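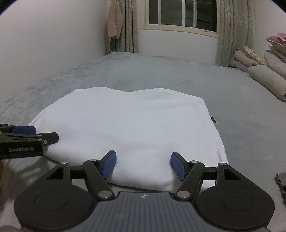 It has to be the bed, one respondent in Holloway told us, the table has crumbs on it and you can't get a bath sheet flat on a sofa. Other answers to the same question were shorter, but most went in this direction. Respondents talked about room to spread things out and about a surface that was clean enough for washed cloth. Comfort came up less often than we had expected, and mostly in connection with back pain.

4.2 The bed as a folding surface

Of the 63 households in the study, 44 named a bed as the place where most of their folding was done. The remainder used a kitchen or dining table, a sofa, an ironing board, or the top of a washing machine. A few had no fixed place and folded wherever the basket had been put down. The share using a bed was similar in Holloway and Trusitport, although the Trusitport homes were mostly smaller and had fewer tables of any kind.

We had assumed at the planning stage that people would choose a hard surface when they had one. The Wondolel checklist, which we used for the first round of home visits, asks about table height and counter depth and has only one line for beds. After the first visits we added a page on the bed itself: its size, what covers it, what is kept on it during the day, and which sides can be reached on foot. The results in this section come from the revised checklist and from the laundry diaries, which together gave us 700 usable entries.

Covering. Most beds used for folding were made before the folding began. The cover was usually a quilt, a bedspread or a plush blanket. Respondents with plush blankets described two effects. A light item stays where it is put, so a sleeve or hem does not slide back once it has been turned over. On the other hand, the soft surface gives under the hand, and it is harder to press a crease into the cloth than it is on wood. Several people dealt with this by making the first folds on the bed and the last one in the air or against the chest. Lint was mentioned too, nearly always with dark clothes. White towels and bed linen were said to give no trouble.

Spreading out. Large pieces were normally laid flat before the first fold. People smoothed the middle with the palm and left the edges until later, and small wrinkles near the corners were often ignored altogether if the item was going into a closed cupboard. Care labels served as a guide for some respondents. They looked for the label to tell the two ends of a piece apart, or kept it on the same side in every fold so that the finished pile would look even. Others folded with no regard to it and turned the item around at the end if the label showed.

Things already on the bed. This turned out to matter more than the size of the mattress. A double bed with nothing on it gives a wide working area, but few of the beds in our study were bare in the daytime. Pillows, spare quilts, cushions, soft toys and clothes waiting to be put away all took up part of the surface. In most homes these were pushed to the side along the wall and stayed there while the folding was done in the middle. Only a small number of respondents cleared the bed completely, and they tended to be the ones who ironed as well.

The bed in Figure 5 is a case of this arrangement. Rolled and upright bedding stands in a row by the wall, a cushion and a purple cloth lie on the opposite side, and the space between them is left for the towel.

Figure 5. White towel on a bed with a grey plush blanket. Pillows and other bedding are lined up along the wall.

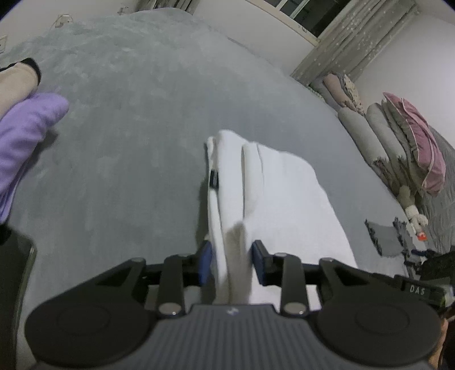 Reach was the second limit. Where one long side of the bed stood against a wall, people worked from the free side or from the foot, and the far third of the mattress was seldom used for folding. It became the place for finished piles, or for items that belonged to someone else in the house. The Zanis survey form treats the whole mattress as available surface, and for that reason we did not use its area figures.

Height was the third. Standing respondents bent forward through the whole session, and the longest session in the diaries ran to 68 minutes. Some knelt on the floor beside the bed, and others sat on it and folded in front of their knees. Sitting made the working area smaller and tilted the mattress toward the person, so that piles placed too close fell over. Those who sat usually put their piles on a chair or directly into the drawer.

Bed folding also set the time by which the work had to be done. In 44 homes the piles had to be off the bed before anyone could sleep in it, and diary entries from the late evening often record clothes being moved to a chair unfolded, or put back in the basket for the next day. Table users reported the same pressure earlier, before the evening meal. We return to these second moves in Section 4.3, where the diary entries are grouped by the place in which each pile spent the night.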